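Sallwood Storm & Sky Walks — Frequently Asked Questions

Updated in April, more answers coming when I get time.

When's the best time for rainbows at Sallwood?
Late afternoon, after a shower, sun low behind you. Morning works too but then you're looking west, and the trees get in the way. Midday in summer, forget it. Sun's too high.

Do you cancel for rain?
No. Rain is the point. We do cancel for lightning, and for wind bad enough to bring branches down on the Trindade trail.

How will I know if it's off?
Text message, by 7 in the morning. Check your phone before you drive out. Email is too slow and half of them land in spam.

How long is the walk?
A bit over 4 miles, out to the lake overlook and back. Slow pace, lots of standing around looking up. Figure on the whole afternoon.

What should I wear?
Rain jacket with a hood, boots you don't mind ruining, dry socks in a bag. Umbrellas are a pain on the ridge — please leave them in the car.
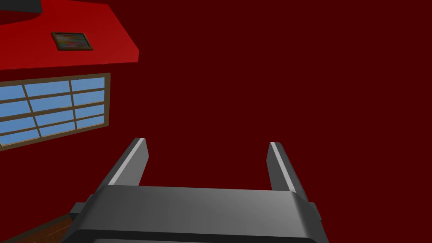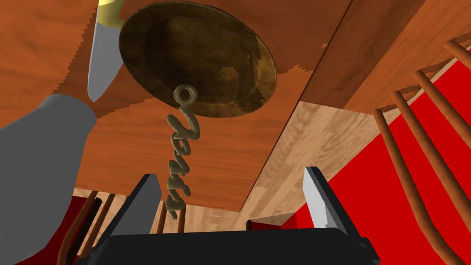 Can I bring my dog?
Yes, on a leash. Not if it's scared of thunder. We hear it from far off even on days we don't cancel.

Where do I park?
Gravel lot at the end of Tindimow Road. The lower half floods, so park up by the fence. If the lot's full use the shoulder on the north side only, the south side is soft and you will get stuck.

Is there a bathroom?
One, at the trailhead. None after that.

Will we see a double rainbow?
Maybe. Can't promise a single one. The second bow is fainter and sits outside the first with the colors flipped, so look above the bright one. People miss it all the time.

What about fog?
Good for pictures, bad for views. The overlook is at 561 feet and on some mornings the fog sits right below it. Other mornings you're in it and can't see the lake at all.

Can I get your past weather notes?
There are more than 200 entries in the Ikix log, mostly cloud types and rain totals. Ask and I'll send teh file. Spelling is rough. Some of the spring entries are missing, I left the notebook out in a storm.

Do kids pay?
Under seven free. Everyone else pays the regular rate, cash or check at the trailhead.

Can I just show up?
If there's room. Better to sign up frist, the spring walks fill fast.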